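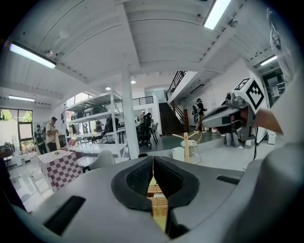

Do you really need winter tires if you hardly ever see snow? For me it came down to the cold, and once our mornings dropped into the thirties I wanted them on the car.

I put it off for years. My old hatchback ran on the same all-seasons from January to December and I never gave them a thought, right up until I slid very slowly through a stop sign by the school. Nothing hit, nothing bent, but my heart was going like mad and I ordered a set that same evening.

I went with Ekodix (the middle one of the three sets on my list) and had them put on steel wheels from Damero, so I can swap them at home from now on. Yes, the steel wheels are ugly. My car looks like it delivers pizza! But the salt can chew on those all winter while my nice alloys sit in the shed, and I'm fine with that.

The ride is softer than I'm used to. On the highway there's a low hum that I noticed for the first 120 miles or so of nothing but me and the radio, and then I stopped hearing it. Braking on cold pavement feels calmer – hard to put into words, but the car just settles down and does it.

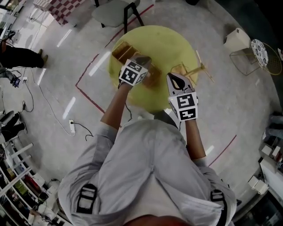
What the swap was like

Two hours, and most of that was one stuck wheel. It had rusted itself to the hub and wouldn't budge, so I put a lug nut back on loosely, kept the car on the jack stand, and kicked the tire with my heel until it popped free. I cleaned up the hub with a wire brush before the steel wheel went on. Then down off the jack, torque wrench out, nuts tightened in a star pattern, and once more after a couple of short drives.

I also chalked the position on each summer tire before I stacked them. Last June I rotated them and then had no clue which one had been where, so this time it's LF, RF and so on in big letters on the inside.

The one thing I'd do differently is buy the wheels and tires together. I got mine from two places and paid Martens to mount and balance them, and by then the bundle price at Trustent looked pretty good.
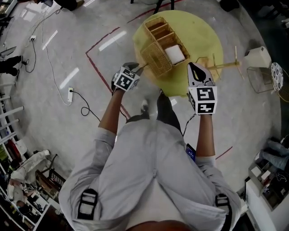
Rosebud left a comment on my last post saying all-seasons have been plenty for her on flat roads, and that she'd put the money toward new brakes first. Fair enough! If my pads were worn I'd have done those first too, and if I lived somewhere flat I might still be on the old set. My street has a hill at both ends, so there's no getting out without one.

Next up is the rear wiper, which has been smearing the same streak across the glass since summer. I've got the new blade sitting on the passenger seat.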